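Prallwood kitchen pack is out of beta, and I've been burning eggs that don't exist
By Grigaitė
August

If you've been on the waiting list for Prallwood, check your inbox, because Orkden opened the doors this month and the invitations are going out in batches. Mine came through a little before 9 in the morning and I lost the rest of the day to it, with a short break for real lunch in my real kitchen, where all the forks stay where I put them.

Quick catch-up for anyone who missed my earlier piece. Prallwood is a paid pack of simulated kitchens for people who train or test robot arms. You get counters, appliances, food, dishes and utensils, all with weights and friction set up so an arm can push them around, plus a handful of ready-made arm setups with a camera riding near the gripper. You bring your own control software (or your own two hands and a game controller, in my case) and off you go. Orkden has been showing it to labs and small shops since last year, and the people in the Jundo forum have been poking at it for months, so there was already a long list of complaints and wishes before it went on sale!

So what's new since the beta? The big one for me is that the kitchens now shuffle themselves. Pick a room, press the button, and the counter material, the appliances and the loose stuff all get swapped and moved. Each layout has a number you can type in to get the very same one back, and I tested that with 1234 like the lazy person I am. Same counter, same clutter, every time. That sounds boring until you've tried to show a coworker a failure and couldn't get the room to come up the same way twice.

The second thing is the close-up gripper view, and this is where I spent most of my time. In the beta you mostly watched from across the room, which is lovely for demos and pretty useless for judging whether your fingers are lined up. Now you can sit right behind the linkages. I found it hard at first (the gripper takes up a lot of what you see, and I kept bumping into things I'd forgotten were beside me), but after an hour or so I didn't want to go back. When you're lowering toward something small that's sitting tight against an appliance, the near view is the one that tells you you're about to clip the side.

And clutter is where Prallwood is at its meanest, I mean that kindly. The layouts love to park a target right next to something big and boxy so you've got next to no room for the outer finger. I went in from above, I went in at an angle, I went in too fast and sent a spoon off the counter. My favorite room so far has veined brown marble, and it's murder on a vision model that was raised on plain white tables. My own little detector got very excited about the veins. Back to the drawing board on that one.

Now the grumbles. Some of the models are still on the rough side, and from close range you notice blocky outlines and shadows that are chunkier than they should be. The stone textures and the vegetables look good to me, the plates look a bit like they were cut out with straight scissors. Orkden told beta users that smoother edges would slow the whole thing down, and fair enough, but I'd love a switch so I could choose for myself. I'd also like names on the props. There are odd little items in the library I couldn't identify if you paid me, and when I'm writing up a test I'd rather not type "the teal thing" all over my notes.

Setup was fine. The download is big, the first launch is slow, and then it's smooth enough on my aging desktop as long as I keep the lighting on medium. The manual is short and friendly but skips over how to bring in your own gripper, so plan on a forum visit for that. I had an answer from another user in Jundo while my coffee was still warm.

Would I pay for it? For a team that runs pick tests every week, yes, easily. For somebody like me who mostly tinkers, the smaller license makes more sense, and it has every feature I've mentioned here, only with fewer rooms. I'm keeping mine through the fall and I'll report back once I've got the marble room beaten, or once it's beaten me.

One from the marble counter, seen from behind the gripper, with a cucumber and a plate over to the left and the gray appliance hogging the right:

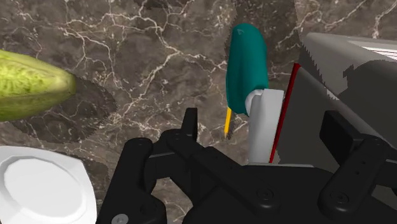 What you get and how to sign up

The small license comes with 5 rooms and covers 2 machines. The full one opens up the whole set and adds the batch tools, so you can leave tests running overnight. Both include the shuffle button, the layout numbers and the close-up view. Sign-up is through the Orkden site, and if you were in the beta your old login still works, though you'll have to download the rooms again. Questions about odd hardware are best asked in the Jundo forum, where the Prallwood section is open to everyone.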